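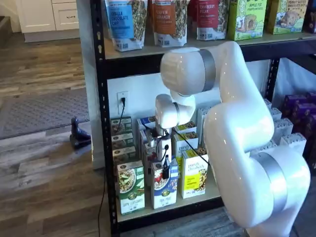 **Hereo student project, report to the Strickland fund**
Oct 21, 2026

Dear Ms. Wunderlich,

In this period the students continued with the shelf task. The arm must reach into the shelf, take one cereal box and put it back in the same place. The lower shelf is more difficult than we planned. The boxes stand close together and there is little room for the wrist under the beam.

**Done**

- Kenji Whitlock wrote the new approach path for the lower shelf.
- Birdie Holloway and her group recorded 1243 grasp attempts. They are all labeled by product.
- We have 11 students now - two came from the Fuvbridge course.

**Not done**

The granola bags are still a problem. The fingers close well on a box, but a bag changes its shape and often slips. Lautaro Herrera wants to try softer finger pads.

**Money**

From the grant we have spent around 3000 dollars, mostly on spare fingers and cable. We ask to move the rest of the travel budget to parts.

In November we will show six products to the visitors at Wultonance. I will send you the exact hour next week.

With kind regards,
Wendell Doucet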